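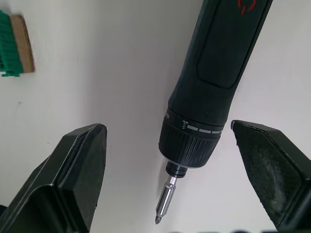 Dundham Library to Lend Household Tools Beginning in December

The Dundham Public Library will begin lending household tools at its Gurkar Street branch in December. Cardholders in good standing will be able to borrow from a starting collection of 200 items, including hand tools, cordless screwdrivers, measuring equipment and basic painting supplies.

Loans will run for 10 days and may be renewed once if no other borrower has placed a hold. No rental fee will be charged. Adults must sign a one-page borrower agreement before their first loan, and cardholders under 18 will need a parent or guardian to sign for them.

"Residents have asked for this service for a long time, mostly people in apartments who have no room to store a drill they use twice a year," said Teófilo Quispe, head of lending services. "We wanted the rules to be as close as possible to the ones that already apply to books."

The collection will be listed in Tundix, the library's online catalog, where holds can be placed from any branch. Pickup and return will take place only at the Gurkar Street service desk, which will handle tools from 3 p.m. until closing. Tools may not be left in the outdoor book drop.

Borrowers are asked to wipe tools down before bringing them back. Staff will inspect each item at the desk, and a cleaning charge may be added for dried paint, glue or heavy grime. Ordinary dust will not result in a charge.

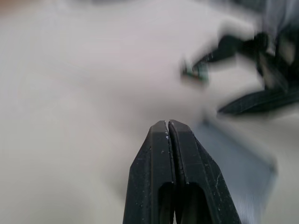 Dust and small pale specks on a matte black finish.

Late fees will follow the current schedule for audiovisual materials. Lost or badly damaged items will be billed at replacement cost, and borrowing will be paused until the balance is paid.

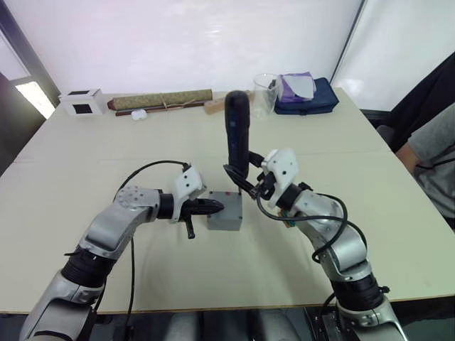

The library will also open the Liang Room on weekday evenings for residents who want to make small repairs on site. Seats are limited to 23 and can be reserved by phone or at the desk. Visitors should bring their own screws and replacement parts. Those setting up a work area at home are advised to choose a large table with a light top, such as the cream-colored one shown, on which dropped screws are easier to find. Gas-powered equipment, soldering and spray paint will not be permitted in the room.

Donations of tools in working order will be accepted at Gurkar Street during regular hours. The library cannot take chainsaws, ladders or items with damaged cords.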